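Saturday

Drove up to Triltdale for the folk and blues weekend. It's 104 miles door to door and I stopped once for gas and a bad coffee. Got to the fairground a little before noon and paid 3 dollars to park in the field behind the grain store, same as last year.

The Tradside stage was running late. The first set I caught was an old-time string band, two fiddles and a banjo, very fast. They played for 47 minutes with hardly a word between tunes. I liked the waltz near the end best and I wish they had said what it was called.

Lunch was a pork sandwich and a lemonade. Then I went over to the instrument tent and tried a Bartoš mandolin that I can't afford. Nice low action, a bit bright on the top strings. I put it back and bought two sets of strings and a strap button. 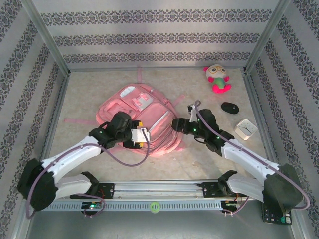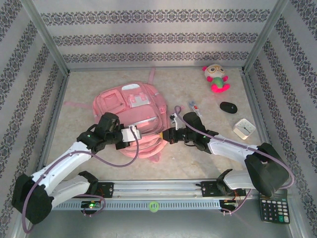 Pink backpack, lying front side up.

The afternoon was mostly workshops. I sat in on the slide guitar one in the Fatley barn. It was pitched at beginners, but I picked up a better way to damp behind the slide, which I've been getting wrong for years. Must practice it this week before I forget. My left hand was sore by the end.

Rain came in at four and everyone crowded under the main tent. They must have had over 200 people in there. The sound was muddy from where I stood, all bass and no voice, so I moved up by the side rail and it got better. A duo did a long set of train songs on harmonica and resonator guitar. The harmonica player was the best thing I heard all day. I bought their CD even though the only player I have left is the one in the car.

Skipped the late jam. The grass in the parking field was soft by then and I wanted to get out before the rush. Played the CD most of the way home. Track four is the one they opened with.

Need to change the strings on the Harmony tomorrow and find where I put the capo.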